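Subject: Re: [tosturgate-bakers] Cups v. grams, again

On the October thread, a member wrote:

> I've made the Tosturgate honey loaf three times from the list
> cookbook and got three different loaves. The last one could have
> held a door open. I'm using a proper cup and levelling it off with
> a knife like my nan did. Is the recipe wrong or am I? And before
> anyone says "buy scales", I have a drawer full of cups and no
> bench space.
>
> Also does anyone know if the Kontogiannis flour is the same stuff
> it was before they changed the bag?

Buy scales.

Sorry. I did read to the end, and I've got sympathy on the bench space, having shared mine for years with a toaster the size of an esky. But the recipe isn't wrong, or not in the way you think. I dug out the original posting (message 1476 in the archive, for those who like to check up on me) and it was written in grams. Whoever put the cookbook together turned it into cups, and then someone else, meaning well, rounded the cups.

The trouble with rounding is that it stacks up. An Australian metric cup is 250 mL. The American one is smaller, and half the cups sold in the shops here don't say which they are. Then there's our tablespoon, 20 mL where nearly everyone else has settled for 15, a national quirk I'm fond of right up until I have to bake from an overseas book. The honey in that loaf is given in tablespoons. You see where this is heading.

I'm not against cups. I grew up on them and I still use them for anything that forgives me: rice, oats, pikelets, the water for the dog.

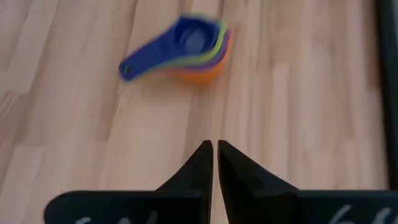
What I'd do with the honey loaf

1. Go back to the grams in the archive message and ignore the cookbook page. There's a pencilled correction in some copies. Ignore that as well.

2. If you really won't have scales in the house, fluff the flour up and spoon it into the cup before you level it. Dunking the cup in the bag packs it down, and I reckon that's your doorstop.

3. Weigh the honey in the bowl if you can. If not, oil the spoon first.

4. Give it 40 minutes and then start looking. My oven wants another 17 on top of that, but my oven is a Mustineo and has never believed in its own thermostat.

5. Let it go cold before you cut it. I've never managed this one myself.

On the Kontogiannis flour: no idea. I rang the Gidamow co-op and was told it was "the same but the new one", so make of that what you will. It seems thirstier to me. I've been adding a splash more milk and not writing down how much, so I'm no better than the cookbook people.

My scales are a flat cheap thing that weighs up to 1000 g, then sulks, and lives on its side between the chopping boards — it takes up less room than the cups do.

Could whoever has the cookbook file please put the grams back in before the next printing? I asked last time as well. I'm happy to do the typing if somebody sends me the file in a format invented this century.

Replies to the list please, my own inbox is full of sourdough.

--
To unsubscribe, send a blank message with "leave" in the subject line. Sending it to the whole list will not work but we do enjoy it.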